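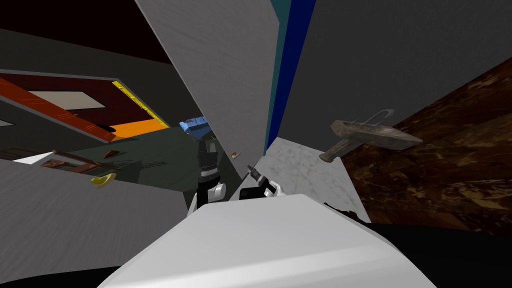
Submitted to the Tamport Regional Recreation Fund by the Flikholm Trails Association
Grant: Fluver Valley Path and Campsites
Reporting period: through the end of April
Prepared by: Leonie Moser, Project Manager

## Summary

The Association is pleased to report that work on the Fluver Valley path continued through the winter and that the lower section is now open to walkers along its full length. The upper campsite at Nechyporuk Flat is behind schedule. The Association requests a change to the order of remaining work, set out under "Decisions requested," and does not request additional funds.

## Path

Contractors completed drainage and surfacing between the Flikholm parking area and the second footbridge. The old route crossed low ground beside the river and was closed for part of most winters. It now follows the terrace on the east bank, with a short climb at either end. Grades on the terrace are gentle, but the climb at the north end remains too steep for most wheelchair users, and the signs at the trailhead say so.

The counter at the Flikholm gate recorded 764 passages in April. It does not distinguish between walkers going out and those returning, and it was offline for two days while the battery was replaced. The figure should be read with both points in mind.
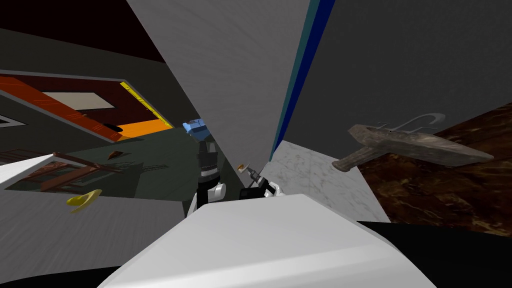 Two washouts occurred above the second footbridge after heavy rain. The first was repaired with stone already on site. The second removed the outer edge of the tread for a distance of 40 feet, and the crew has cut a temporary bypass through the alder on the uphill side. A permanent repair will require a low retaining wall. Drawings have been sent to the county for review.

## Campsites

The lower campsite, at the river bend, has seven tent sites, a vault toilet, and a hand pump. The pump passed its water test in April. Campers are asked to pack out all trash, and compliance has been good, although the fire rings have been moved on several occasions and one was found on the gravel bar.

At Nechyporuk Flat, the ground for the toilet was found to be wetter than the original survey indicated. The planned vault cannot be set at that location. Fiifi Agbenyega, who leads the field crew, has identified a drier spot on the bench behind the flat, reached by a short spur. Moving the toilet there adds one week of digging and lengthens the haul for the service vehicle. The tent sites themselves are not affected.
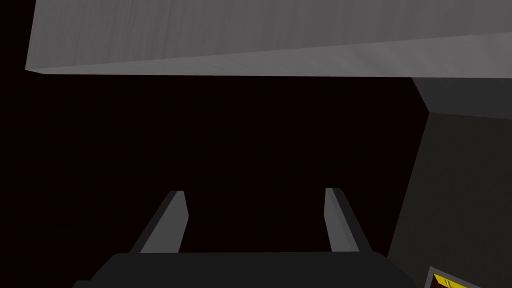 *Computer rendering: a light gray slab, seen from below and at a tilt.*

Boating access from the flat was raised by several visitors this spring. The bank is undercut and unsuitable for a landing. The Association has no plans to build one and continues to direct paddlers to the river bend.

## Visitor information

The trail map has been redrawn to show the new terrace route. Copies are stocked at the Tamport visitor office and in the box at the Flikholm gate. The previous edition still circulates and shows the closed riverside route as open. A notice with the correct route has been posted at the point where the two divide.

Bus service to Flikholm continues on the winter timetable, with the last departure for Tamport at 4:40 p.m. Walkers starting after noon have missed it more than once. The departure time has been added to the trailhead board in large type.

## Budget

Spending on the lower section closed within its approved amount. The line for Nechyporuk Flat is largely unspent as a result of the delay, and the Association expects to carry the balance forward. Repair of the second washout will be charged to the contingency line once a price for the wall has been received.

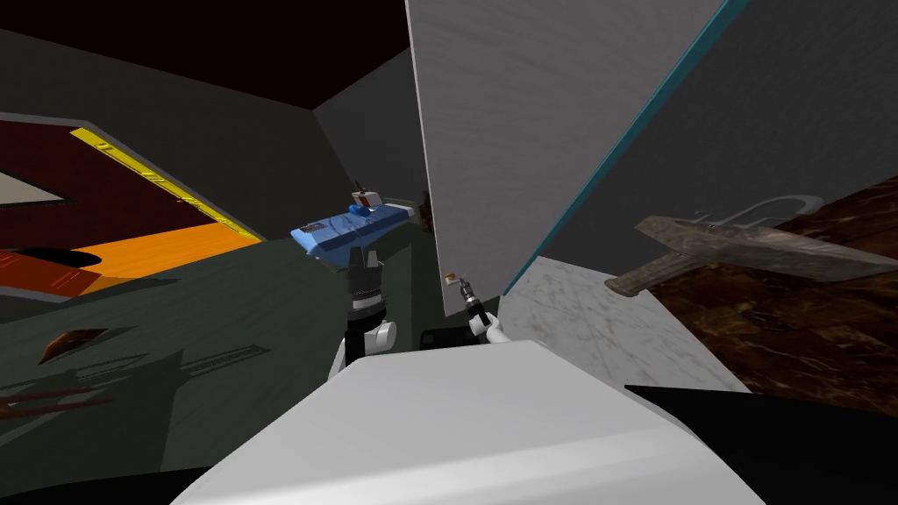 ## Decisions requested

1. Approval to move the toilet at Nechyporuk Flat to the bench site.
2. Approval to build the retaining wall ahead of the upper campsite, so that the service vehicle does not have to use the bypass.
3. Permission to carry forward the unspent balance for the upper campsite.

## Next period

Subject to approval, the crew will begin on the wall as soon as the county has returned the drawings. Brush clearing on the lower section will be done early in the summer, followed by painting of the handrails on both footbridges. Questions on field work may be directed to Fiifi Agbenyega, and questions on the accounts to Leonie Moser, at the Association's Flikholm office.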